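9/8/18 作業ノート テープ起こし(Huaranga分)

朝から涼しくて助かる。変換用PCの中身の件はCPUのグリスを拭いて塗り直すことで決まり、メモリの選定は別ページに書いた。本題はカセットのほう。今日はすごく進んだので、忘れないうちに全部書いておく。

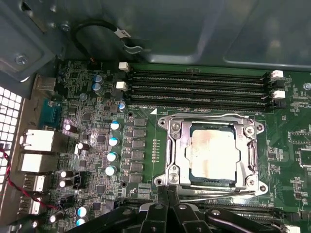
CPUソケットまわり
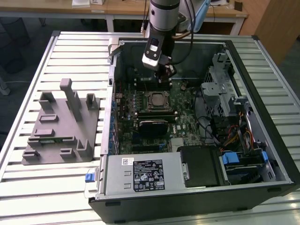
さて、アジマス調整。先週から悩んでいた「高域がこもる」問題、原因はやはりデッキ側の基準と録音機のヘッドの傾きのずれだった。Huarangaの箱は録音した人も機材も年ごとにばらばらで、同じ巻のA面とB面ですら合う位置が違う。基準テープで一度合わせて全部流す、というやり方は捨てます。巻ごと、面ごとに合わせる。

やり方は単純。LとRをモノラルに足して、ヘッド横のネジをほんの少しずつ回しながら聴く。合った瞬間にシャッという子音がふっと前に出てくる。これが気持ちいい! 位相計も見るけれど、最後は耳のほうが早い。笛の息の音を目印にすると特に分かりやすくて、縦笛の曲が頭に入っている巻は大当たりだと思う。語りだけの巻なら「s」の音で探す。
注意:ネジを回すのは必ず再生中、樹脂ドライバーで。磁気を帯びた金属のを近づけないこと(道具箱の上段に混ざっていたので分けた)。

Bravdenのデッキについて。ピンチローラーを替えたら回転ムラが見違えるほど減った。長い持続音がまっすぐ伸びる。古いローラーは表面がテカテカで、爪で押しても戻りが鈍い。もう1台のほうも替えたいが部品待ち。それまでは試聴専用にして、本番の取り込みには使わない。

ノイズリダクションはオフのまま取り込む。箱に「入」と書いてある巻でも、聴くと明らかに入っていないのがある。あとから処理するのはいくらでもできるが、間違って通したものは元に戻せない。ここはYeseniaと意見が一致。

Ostico(取り込みソフト)の設定メモ
・無音での自動分割は切る。曲間の咳払いや犬の声、司会のひとことまで落ちてしまう。あれが欲しいのに。
・ピークは余裕をもたせる。太鼓の出だしが予想の倍くらい大きい。
・ファイル名は「箱-巻-面」。曲名はファイル名に入れず台帳へ。

台帳の現状。曲単位で2,221件、巻では853巻。そのうち未取り込みが600巻くらい。こう書くと気が遠くなるが、春の時点では台帳すらなかったのだから大進歩です。

今日いちばんの収穫は、ラベルなしの箱から出てきた収穫祭の録音。4曲目の途中で歌が止まって、年配の女性が歌詞を直している。「そこは川じゃなくて畑」という意味のことを言っているらしい(Yeseniaの聞き取り、要確認)。そのあと全員でもう一度、直した歌詞で歌い直す。鳥肌が立った。既に台帳にある同じ曲は「川」のほうで歌っているので、地域差なのか世代差なのか、並べて聴く価値が大いにある。Yeseniaが両方の歌詞を書き起こしてくれることになった。待ちきれない。

Francine Paquetteから電話。Grelbridgeの保管室、湿度が高めなので残りの箱は早めに引き取ってほしいとのこと。酢っぱい臭いのするオープンリールも混じっているらしい。それはアセテートだろうから、カセットとは別の袋、別の棚。届いても同じ部屋には置かない。受け取り日は9月のうちで調整中。

転写(プリントスルー)の件も少し。歌の直前に、うっすら同じ歌い出しが先に聞こえる巻がいくつかある。早送りと巻き戻しを何度か通してから取り込むと、ほんの少し軽くなる気がする。気がするだけかもしれないので、次は同じ巻で前後を録って比べる。波形を重ねればはっきりするはず。

壊れていたもの
・パッドの外れた巻:貼り直し済み。元の殻は捨てずに袋へ。
・テープ端が折れた巻:アイロンはかけない! リーダー部分だけ差し替えて様子見。
・殻がねじ止めでない巻:割って開けるしかない。練習用の空テープで先に試す。

次回
・収穫祭の巻、B面のアジマスを取り直す(A面の位置のまま途中まで流してしまった)
・綿棒と無水エタノール補充
・Yeseniaに「畑」の箇所の切り出しを送る
・Francineに箱の寸法を聞く。棚板の高さを変える必要があるかも

追記:帰りがけにヘッドホンで収穫祭をもう一回だけ聴いた。歌い直しの最後、後ろで誰かが笑っている。台帳の備考欄に書いた。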